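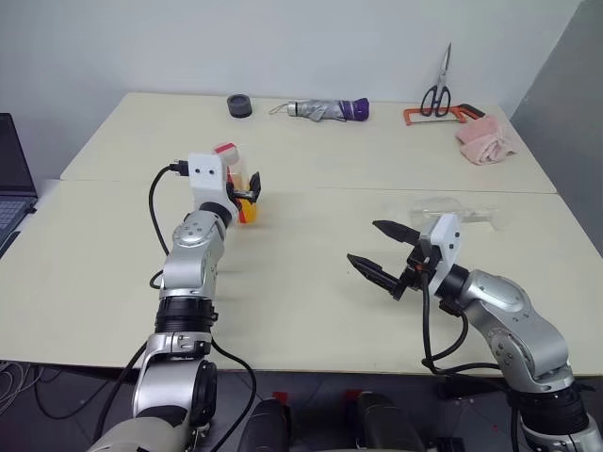 Hanneke Jacobs wrote in to say that my July post on scanning old letters got the resolution wrong, and that 200 dpi is plenty for anything typed. Her argument is that a typed page holds no detail finer than the stroke of the ribbon, and that everything above that is paper grain stored at great expense. She scanned her own family's letters that way and has no trouble reading them.

I went back and checked. For reading on a screen, she is correct. I rescanned a typed page from the De Bruijn folder at 200 and again at 600, put them side by side at normal size, and could not tell which was which. The difference shows up in two places. One is carbon copies, where the letters are soft and the text recognition starts confusing e with c. The other is pencil notes in the margin, and my folders have a lot of those.

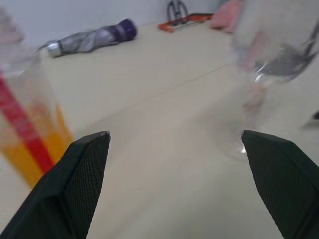 So the revised procedure is as follows. Typed originals get 300, grayscale. Carbons and anything with handwriting get 600, color. I dropped the black and white setting completely. It makes tiny files, but the threshold is fixed at the time of the scan and faint pencil falls on the wrong side of it.

File names are still year, folder, sheet, side. I tried adding the sender's name and gave up after a week, as half the Vademton letters are signed with initials only. The sender goes in the spreadsheet, where I can correct it later without renaming anything.

The box stands at 248 sheets done, of which 188 have text I would call searchable. The remainder are mostly carbons from the Zorkitz years, plus a run of receipts on thin pink paper. The receipts improved a little with a sheet of black card behind them, which stops the print on the back from showing through.
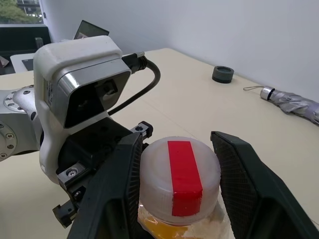
Storage has not been a problem. I keep the TIFFs on one drive, a copy on a second drive at my sister's house, and small PDFs on the laptop for daily use. Checksums are in a plain text file next to the scans. I run the comparison every few months and so far it has found one bad file -- my own fault, I had opened it and saved over it.

Still open: the Trateck binders. Those are punched, stapled and in places glued, and I don't want to take them apart before I have written down the order of the pages. That is the next job.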